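Demonstration Is Skilled Work and Should Be Treated as Such

Opinion
Minttu Pesonen, Program Director, Vernance

Organizations that teach robots by demonstration tend to publish two figures: how many demonstrations they gathered and how often the trained machine succeeded. Very little is said about the people who gave the demonstrations. At Vernance we have come to regard this as a mistake in policy as well as in manners, and this essay sets out the case for correcting it.

Our own program concerns household tasks. Operators guide a robot by remote control, in simulated kitchens and in two real ones, and the recorded motions are used to train a controller that must later perform the same tasks without help. Between the opening of the program and the end of August, our operators recorded 2,166 demonstrations that passed review. The number appears in our reports to funders. Until this year those reports did not mention that the work was done by 19 people, several of whom had left before the results were known.

The usual defense of this silence is that operating a robot is a simple matter. A person puts on the equipment, moves the arms, and the task is done. Anyone who has supervised a room of new operators will know better. A beginner reaches for an object along the path that suits a human shoulder, discovers that the robot's elbow will not follow, backs away, and tries again. All of that hesitation goes into the record. A controller trained on it will learn to hesitate in the same places.

Good operators plan the approach before the arm moves. They know which hand should be free at the end of a step. They also know when to abandon an attempt, a decision that many institutions discourage by paying for each completed demonstration. We did so ourselves for one season. Completed recordings rose, and reviewers rejected a larger share of them. I would urge any organization considering such a scheme to pay by the hour instead, and to count time spent in discussion as time worked.

Eduardo Quintela, who leads our review group, has argued for a further step. He holds that every operator should spend part of each month reviewing the recordings of others. The objection raised at the time was cost, and the cost is real. A day of review is a day without new data. Even so, the operators who reviewed began to describe their own errors more exactly, and our written instructions improved as a result. The phrase "place the item neatly" was removed from them altogether, and few of us miss it.

There is also the question of what should be demonstrated. It is tempting to clear the counter and record a single object moving to a single place. Such recordings are easy to check and easy to repeat. Kitchens in use are seldom so orderly, and an open appliance door can take up as much of the working area as the appliance itself. Our simulated counters are therefore furnished with items that have no part in the task, and operators must work around them. Brisa Pacheco, who builds these settings, changes them often enough that an operator cannot rely on habit.

The blue carton in the right hand, held in front of the microwave with its door fully open, leaves the operator a narrow stretch of counter to work in, while the toaster and the lemon lie on the far side of the door.

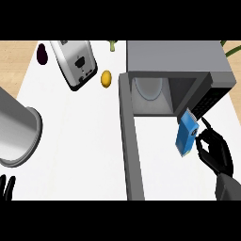 What institutions should do

I would ask three things of organizations engaged in this work. The first is that operators be named, where they consent, in any publication that depends on their recordings. Urho Harju of Livden has objected that this would lengthen author lists beyond reason. An acknowledgment would serve in most cases, and the length of a list is a weak ground for leaving people off it.

The second is a proper period of training. Ours now lasts 10 working days, during which nothing an operator records is used. We were advised that this was excessive. I would not shorten it.

The third is that failed and abandoned attempts be kept, with the operator's own note on what went wrong. Storage is cheap, and a note of one or two sentences costs little to write. These notes have been of more use to us than several of the measurements we once thought essential.

Some colleagues believe that the question will soon be settled by volume, and that enough demonstrations of uneven quality will do the work of a smaller number given with care. They may be right about certain tasks. For the present, decisions about pay, training and credit are being made every month, and they should be made on the understanding that the operator is a teacher. Vernance will include its operators' names, with their consent, beginning with its next report.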